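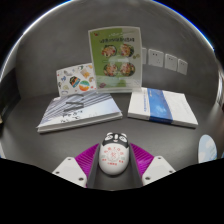 So what do I want this gripper to do by Christmas? Pick up something smooth and round without squirting it across the table.

I've been at it since dinner and my back is killing me, but I'm in such a good mood! The purple fingers are on (the ribbed ones, my third try at printing them) and I glued the dark pads to the insides while I was on the phone with Mom. Iestyn came by the shop at 8 and said the whole thing looks like a crab. He also ate my sandwich.

The mouse makes a great test piece -- it's fat at one end, there's hardly a flat spot on it, and I can't cheat by grabbing a corner.

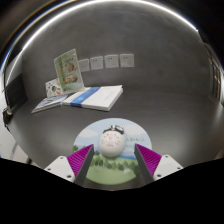

I still need to sort out the spring, though. The one from Zalach is way too stiff, and after a few minutes of squeezing my thumb goes numb. Iestyn thinks I should swap in the little Drusent motor and quit doing it by hand, and he's probably right, but that means rewriting the part of my code that I understand the least (line 223, I'm looking at you).

Tuesday I'll try softer pads. I also have to buy M3 screws, because I dropped half the box behind the bench and I'm not crawling back there tonight.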